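# What Is an Obituary?

When a person dies, the family often wants to let other people know. One way to do that is to write an obituary. An obituary is a short piece of writing that tells who the person was, when they died, and what their life was like. You say it like this: oh-BICH-oo-air-ee.

Obituaries used to be printed only in newspapers. Now many of them are on websites too, so a cousin who lives far away can read one the same day.

## Who writes it?

Sometimes a family member writes it. Sometimes a person at the funeral home asks the family questions and writes it for them. For a very well-known person, a newspaper reporter may do the writing.

The newspaper in Didgate charges by length. A notice of up to 100 words has one price, and longer ones cost more. That is why some obituaries are only a few lines long. A short one does not mean the person was loved less.

## What goes in it?

Most obituaries have the same kinds of facts:

- the person's full name
- how old they were
- where they were born and where they lived
- what work they did
- what they liked to do
- the names of people in their family
- the time and place of the funeral, if people are invited

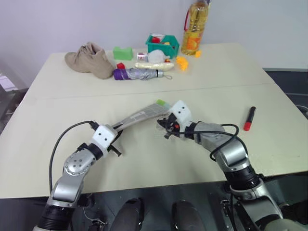 Some of the words in an obituary can be hard to understand. "Survived by" is one of them. It does not mean there was an accident. It is a list of the family members who are still living. "Preceded in death by" is a list of family members who died before. You may also see "in lieu of flowers," which means the family would like people to do something else, such as give money to a hospital or an animal shelter. The part about a person's work can have hard words too. If someone built robots with two arms, like the one holding a long, flat grey item over a white table, the obituary might say "robotics engineer." Ask a grown-up if you don't know what a job is.

## One example

Angharad Beddoe lived in Hondholm. Her obituary was printed on 13 Jul 2019. This is part of it:

> Angharad drove the school bus between Hondholm and Hallach for most of her working life. She knew every stop and every dog along the road. She grew beans, sang alto, and did not like to be late. She is survived by 2 daughters and her brother.

You can learn a lot from those few lines. You know what her job was. You know she had a garden and sang. The alto part in a choir is one of the lower ones. You can also tell that the writer knew her well, because of the dogs.

## Can children help?

Yes. If someone in your family has died, you can ask whether you may help with the obituary. You might remember something the adults forgot, like a song the person hummed or what they put on toast. You don't have to help if you don't want to. Some children draw a picture or write a letter and keep it at home.

## Keeping it

Many families cut the obituary out and put it in a Bible, an album, or a box. Libraries keep old newspapers, so you may be able to find one for a great-great-grandparent. Bring the person's full name and the year they died. The librarian can show you where to look.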